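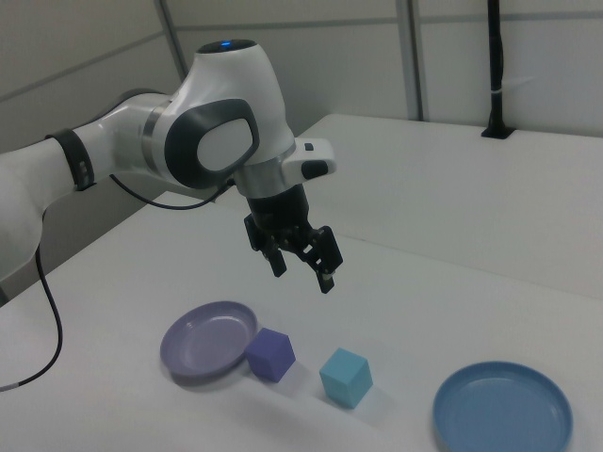 Fig. 1. The sorting cell: two cubes, two plates, gripper open above the table.

Print this page
E-mail this page

Robot Software, Unit 4
Perception and planning for a two-cube sort
Mestthorpe, October 2018

Welcome to my favourite unit! So far you have moved an arm from one typed-in position to another, and perhaps felt that it was a lot of fuss for very little. This week the arm has to find out for itself where things are, and everything gets more interesting at once.

The task is small. There are two cubes and two plates, and each cube should end up on the plate of the nearest colour: the light blue one on the blue plate, the purple one on the lavender plate. A toddler would do it in a few seconds. Your program has to agree with itself about colour, position, grip and order before anything moves, and each of those can go wrong in its own way (which is the fun of it).

4.1 Finding the cubes

Akl, our vision module, gives you a list of coloured patches with a centre, an outline and a mean hue for each. It doesn't know what a cube is. You decide that, from size and shape.

Look at the purple cube in Fig. 1. It overlaps the rim of the plate beside it, and the two are close in hue, so a lazy colour threshold will happily hand you one big purple blob with a lump on it. Its centre is then somewhere near the rim, and the gripper goes down on plastic. Try these:

- Threshold on saturation as well as hue. The cube is a deeper violet than the plate.
- Fit the plate first as an ellipse, then look at what sticks out.
- Reject any patch whose outline has a deep notch in it, and ask for a new view.

The second one is my own favourite, but it falls over when the plate runs out of the picture, as the blue one does at the lower right. Half an ellipse can be fitted quite well. A quarter of one is guesswork, and your code should say so by returning a low score.

4.2 From pixels to the table

The fixed camera gives you pixels and the arm wants millimetres. Since everything of interest lies on one flat surface, a single homography will do. You need four known points as a minimum; please use more and let least squares sort them out.

A worked case: Akl reports a cube centre at column 642, row 258. Apply the matrix, divide through by the third term (people forget this every year), and you have a point on the table top. The cube's top face stands above the table, so correct for its height or the fingers will come down slightly to one side. Work it out on paper once before you code it. It's a lovely bit of similar triangles.

4.3 Planning the pick

In Kedon a pick is five states: above, down, close, lift, carry. Each state has an entry test and a time limit, and a failed test sends you back to "above", never onwards.

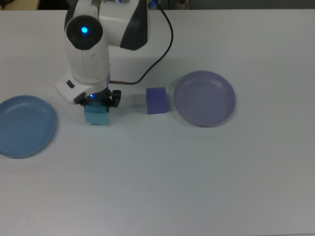

The question I get most often is when to leave "close". Don't use a fixed delay. Read the finger gap and compare it with the width you expect. A foam block squashes a little, so the reading creeps down after first contact, and if you wait for it to match exactly you may wait for ever. Accept a band of values, then check that the gap has stopped changing for 30 control cycles.

Think about the neighbour too. With the gripper open, the fingers need room on both sides. If the other cube stands too near, turn the wrist before going down, or take the other cube first. Kedon will try both orders if you give it a cost for each, and watching it change its mind when you shift a cube by a finger's width is a real treat.

4.4 The cable

The planner checks the arm's links against the table and does not know that cables exist. Keep wrist turns small, and after every solve print the total wrist rotation. If it is more than half a turn, ask for another solution.

4.5 Exercises

1. Run your detector over the 606 stored views in the Cledasex log set. Save every view where it finds fewer or more than two cubes, and sort these by cause.
2. Add the height correction from 4.2. Plot the error before and after against distance from the camera.
3. Swap your fixed delay for the gap test in 4.3. What does your state machine do if the fingers close on nothing?
4. (Harder, and great fun.) Let Kedon choose which cube goes first, and write down a layout where neither order works without turning the wrist.

Hand in the code and two pages of notes. Failed runs are welcome in the notes, with the log lines that go with them. Read the chapter on state machines again before Unit 5, where the plates start to move.

Print this page
E-mail this page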